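Home Organization for Family Helpers
Handout for Unit 4: Small toys, one box
Course leader: Lanying Hou
Practice sessions: Itsuki Tanabe

Please read this handout before the practice session. In Unit 3 we worked with clothes and bed linen, where the pieces are similar and folding solves most of the problem. Small toys are different. They have many shapes and many materials, they are usually not a set, and the family often does not agree what is a toy and what is only a thing that the child likes to hold.

1. What we mean by a small toy

In this course a small toy is anything a child can carry in one hand. Board games, dolls with clothes, and building sets come in Unit 5. Some of you asked in September if food containers and sponges should be counted. My answer is yes, if the child plays with them. We sort by use and not by the shop where the thing was bought.

Before you touch anything, put a plain cloth on the table, bed or floor where you will work. A cloth with a simple pattern is also fine. Small figures are easy to see on it, and at the end you can lift the corners and find what you have missed. Spread the toys in one layer and keep the box at the back, so your arms do not pass over it all the time.

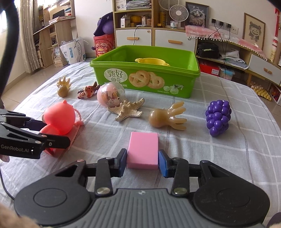
Figure 1. Mixed toys on a grid-pattern sheet, with the green box at the back.

In Figure 1 we have a good mixture for learning. The sponge block, the pig, the grapes and the starfish have almost nothing in common, and a beginner will want to make one group for each. Please avoid this. A group with one member is only a toy which is lying alone. For a quantity like this, three or four groups are enough.

2. Groups by material

I recommend to start with the material, because it decides how the toy is cleaned and how it can be stored. The following groups are the ones we use in the practice session.

Soft and squeezable. Rubber animals, squeeze toys, sponge blocks. They can lose their shape under weight, so they go in last. Wash the rubber ones with mild soap and let them dry fully before they go into a closed box. Clear squeeze toys collect dust and hair very quickly, and a short rinse is usually sufficient.

Hard plastic. Play food, toy pots, bowls, capsule balls. These can carry other things, so they go in first. Check for cracks with your finger along the edge.

Natural things. Shells, starfish, pine cones, stones. Children collect them on holidays and they are often more loved than the bought toys. They should not be washed together with the rest. A dried starfish breaks easily at the arms. Give it a small lid or a flat place on top.

Textile and fur. Plush toys, cloth bags, ribbons. Keep them outside of this box if you can. They take the smell and the dust of everything near them.

Small figures do not need a group of their own. Put them with the hard plastic, but inside something, otherwise they sink to the bottom and are forgotten.

3. Comparing pieces before packing

Take each toy in the hand and look at its base. Many rubber toys stand on a disc or a foot, and this part is usually the strongest place to hold them. A toy held by the ear or by the strap will be damaged sooner. We say this to the children too.

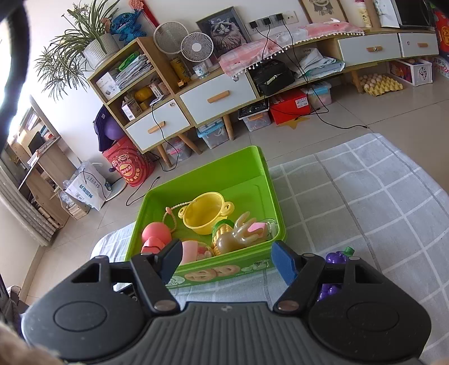

Figure 2. The green bin with pot, play food and soft pieces together.

Look now at the packing in Figure 2. The yellow pot is in the bin together with the corn cob and the cake slice, and the sponge block rests on top of the octopus piece. The sponge is light, so I have no objection. The beaded string hangs along the side of the pot. I would prefer to see it inside the pot, because a string of beads catches on everything when the child pulls out one toy. The grapes are outside of the bin. Discuss with your partner if you would find a place for them, and which piece you would move.

A note on the pot. A hollow toy is a container, and you should use it as a container. In Itsuki's sessions the rule is that no hollow toy goes into the box empty. Students sometimes take this rule too seriously and push a ball into a bowl with force. If it does not fall in easily, choose another piece.

4. The box itself

You do not need to buy a special product. A box from cookies or other food is often very suitable, if it is strong, clean and without sharp edges. Its picture also helps: a small child cannot read a label, but she remembers "the cookie box". Families who buy a whole set of identical white boxes often come back to us after a few months and ask why the children do not use them.

Students asked which brands we can recommend. In the course room we have a Fosness crate and two Zudau trays, and they are good for trying different sizes, but I do not require them. The reading pack has a longer comparison by Bajwa. Page 264 is useful, the rest is optional.

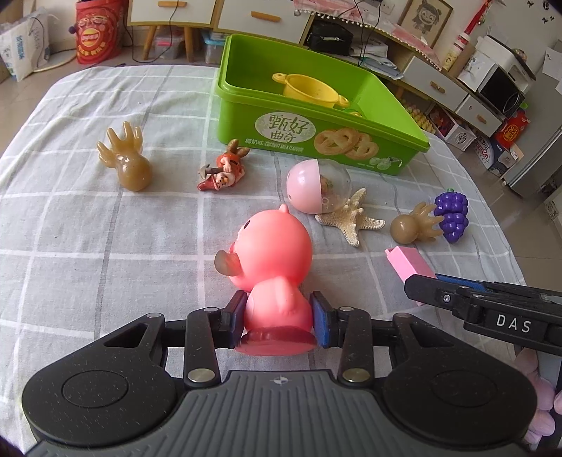

Figure 3. Toys laid out in front of the open box.

Use Figure 3 for the exercise on order. The box is open, and the yellow pot is already in it. On the cloth you can find the capsule ball on the starfish, two octopus toys, the grapes, the pink toy with the disc base, and a small figure with a pointed hat. Write down in which order you would pack them. The difficult point is the capsule ball: the starfish is under it, and it must be free before you do anything else with this pair.

5. Exercise

Work in pairs. One student packs, the other one writes. Then change.

Make your groups on the cloth. Say the name of each group aloud.
Put the hard pieces in the box, the hollow ones with the opening up.
Fill the hollow pieces.
Add the soft pieces, and at the end the natural ones.
Ask your partner to name one toy, and take it out with one hand. If more than two other toys come out with it, pack again.

Write up to 200 words on what you changed in the second try. Give the paper to Itsuki at the end of the session or leave it in the Susico folder by the door.

6. Words to know

Layer: things lying at the same height.
Hollow: empty inside, like a pot or a bowl.
To nest: to put one thing inside another of similar shape.
Lid: the top part that closes a box.

For Unit 5 please bring one board game with all its pieces, in its original box if you still have it.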